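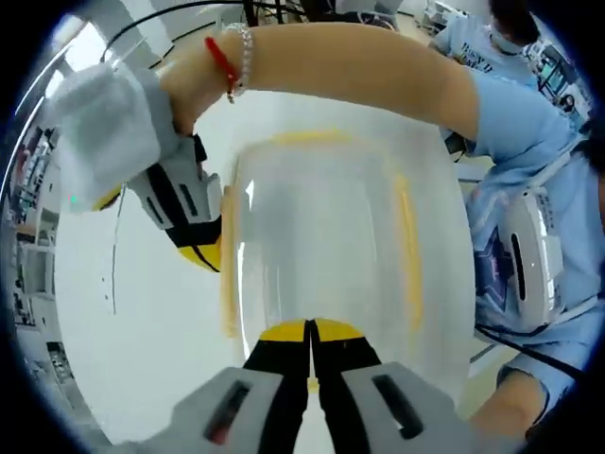 Section 6. Cleaning and inspecting the clear tub

6.1 Scope
This section covers routine cleaning of the clear plastic tub used with the Padow storage line (part no. 2518). It applies to tubs used for dry goods, stationery and small parts. Tubs that have held oil or paint are covered in Section 7.

6.2 What you need
Soft cotton cloth, lint-free, two pieces
Lukewarm water
Mild dish soap
A smooth, level table with enough free space to turn the tub

CAUTION: Do not use alcohol, glass cleaner with ammonia, or scouring powder. These cause fine cracks in clear plastic, usually starting at the corners.

6.3 Wiping down
1. Empty the tub and set it upright on the table.
2. Shake out the cloth before use. Grit caught in the fabric will scratch the walls.
3. Remove loose dust with a dry cloth. Work from the rim toward the base.
4. Dampen the second cloth with water and one drop of soap. Wring it out until it no longer drips.
5. Hold the tub steady by the rim and wipe the inside walls in straight strokes. Circular strokes leave marks that show against the light.
6. Wipe the corners last. Fold the cloth over once and press it into the curve.
7. Repeat steps 5 and 6 on the outside.
8. Rinse the cloth, wring it out and go over all surfaces again to remove soap film.
9. Dry with a clean part of the first cloth.

NOTE: Soap film is hard to see on a wet wall. Check again after 20 minutes and repeat step 8 if the surface looks cloudy.

6.4 Moving and turning the tub
1. Take hold of the rim at two opposite edges.
2. Lift both edges together. Do not drag the tub — the base picks up scratches faster than the walls.
3. Turn it over and lower it onto the rim.
4. Wipe the base and let it dry before turning the tub back.

CAUTION: Do not lift a filled tub by one edge. The rim may flex and release its contents.
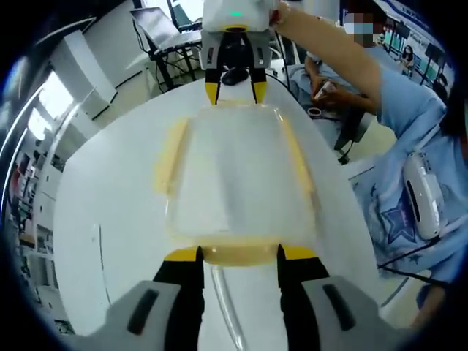
Is a yellow tint along the rim a sign of damage?
A tint alone is not treated as damage. Clear plastic picks up color from nearby objects and from room lighting, and older tubs may yellow slightly at the edges. Move the tub to a window and look again. If the color remains but the rim is smooth and firm, the tub can stay in use.

6.5 Inspection
1. Hold the dry tub toward a window or lamp.
2. Look along each side seam for white lines or cloudy spots.
3. Run a fingertip slowly along the rim. Stop if you feel a sharp edge.
4. Press lightly on the middle of each wall. A sound wall springs back without a click.
5. Set the tub on the table and check that it does not rock.

Replace the tub if any crack reaches the rim or base. Surface scratches do not affect use.

6.6 Storage
Stack tubs of the same size only, no more than 7 high, with a sheet of paper between each pair. Keep them away from heaters and direct sun. The Graltura lid is stored separately — a closed lid on a damp tub traps moisture and leaves spots.

Replacement tubs and lids are ordered from the Ploltham parts desk. Quote the part number given in 6.1.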